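9/4/26

Okay, film is back! I dropped two rolls at Lennox in January (I know, I know, they sat in the bag of envelopes under my desk until this week because I kept "forgetting" to pay the balance) and I finally went and got them at lunch. The guy at the counter handed them over without a word, so I can't tell if he liked them or if he hates me for taking eight months.

The first roll is mostly Trodside, from that freezing Saturday when I walked the whole canal end with the wide lens. Most of it is mush. I was guessing the exposure and I guessed like an idiot. But there are 5 frames I really love, and one of them, the man carrying a mirror past the tire shop with the entire sky in it, might be the best thing I've ever shot. I stood in the street outside Lennox holding the negative up to the light and grinning at it like a weirdo.

Second roll is Farotden and it's weaker. Too many backs of heads. I get shy there, the sidewalks are so narrow that you're practically in people's pockets, and I end up shooting after they've gone by. The only fix is to get closer and stand still longer. I've been telling myself that for years and I should probably write it on the camera strap.

Did the big count tonight too. The archive folder is at 2,012 scans, and if I'm brutal I'd show maybe a tenth of them to another human being. The Tilular zine people want 10 pictures by the end of the month, in order, with a title. Ten! I had a sequence I was happy with and then the mirror man came along and wrecked it, he doesn't sit next to anything. I tried him first, then last, then across from the wet dog, and now the floor is covered in work prints and I have to hop to get to the kitchen.

Also still no title. "Trodside Walks" sounds like a leaflet from a tourist office. "Loose Change" was good for an hour and then it wasn't.

Plan for the weekend: rescan the mirror frame properly, buy more sleeves, and go back to Farotden early with the 35 and no coffee in my hand.

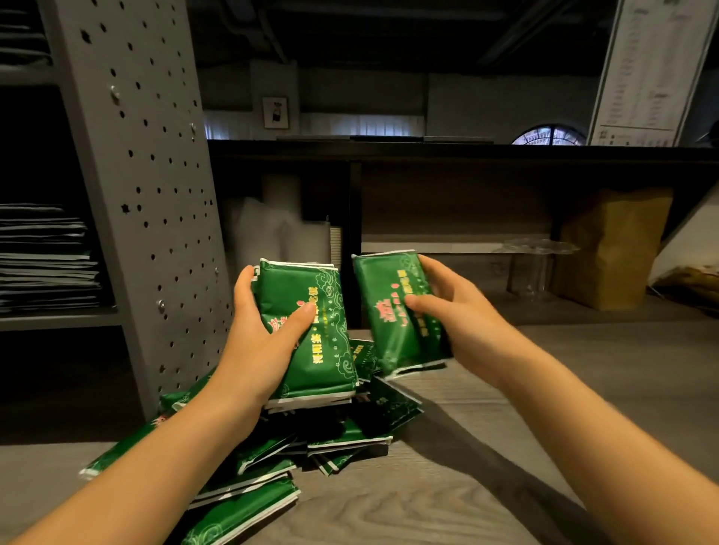
Saturday, way too early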